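Plusden Sewing Room: report for August

Fabric and repairs
We received 100 pieces of donated clothing this month and sorted all of them by color and type. Six women finished the beginner course with Érica Lacerda. Two of them want to continue with curtains — we are glad for this.

Red fabric is the most requested for the children's bags, and we will buy more of it in Kultwood.

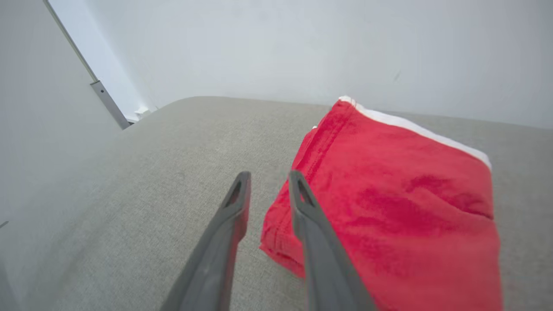
Money
From the grant we spent 400 dollars on thread, needles and the rent. The receipts are with Josée Lachance.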